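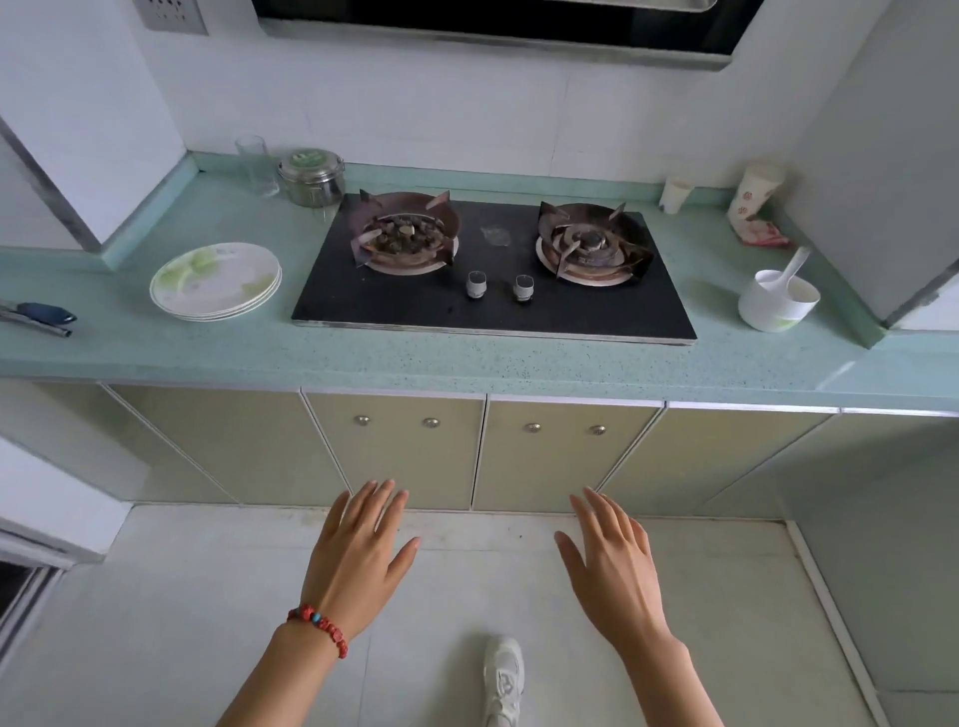

Kitchen test place, doors under the hob. Checked before arm trials.

Bomon door-opening arm – safety checklist, home build
Filled in by: Margus Paulauskas
Second reader: Tzu-hsuan Mok
Period: January

1. Emergency stop
Result: OK
The button stops all joints from any position. I tried it 5 times with the arm stretched out and 5 times folded. Please keep the button on the side of the operator, never on the base.

2. Speed limit
Result: OK
Set to 50 mm per second at the gripper for the first trials. Yasuo asked for 100, but I would like to wait until item 4 is closed.

3. Power supply and cables
Result: repair needed
The cable at the elbow rubs on the bracket when the arm turns left. Joris will put a sleeve on it. Until this is done, no trial longer than 3 minutes.

4. Gripping force
Result: open
The force sensor from Nirkell gives a different zero after each start. We must write the zero in the log every time before the gripper touches a door.

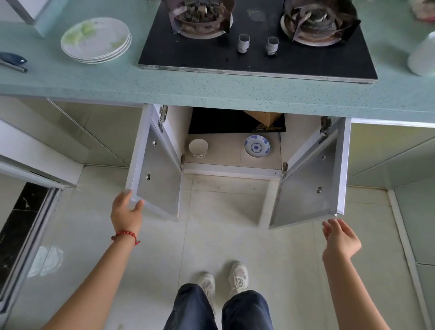 The swing area of the doors is the part which worries me most. The arm knows the path of its own gripper, but it does not know how much place a door needs, and a person who stands near can be hit on the leg. Both doors under the hob open outward, so with the two of them open there is a wide piece of floor which must stay free. The doors turn on metal hinges, and the arm should pull each door in a curve, not straight back. There are also dishes on the cabinet floor, and the gripper must not go inside in this phase. I ask for tape on the tiles to mark the limit for feet.

5. Swing area
Result: OK with condition
Condition: tape as written above, and only one door for each trial.

6. Hob
Result: OK with condition
Gas closed at the valve before the arm gets power. The two control knobs are near the front edge, so please add them to the forbidden zone in the software. Clémence has the file.

7. Base clamp
Result: not checked
The new clamp from Chou did not arrive yet. The old one may be used for dry runs without contact.

Comment from second reader: for item 2, I agree with 50. For item 4, please write also the room temperature – T. Mok

Next check: after the cable sleeve is on.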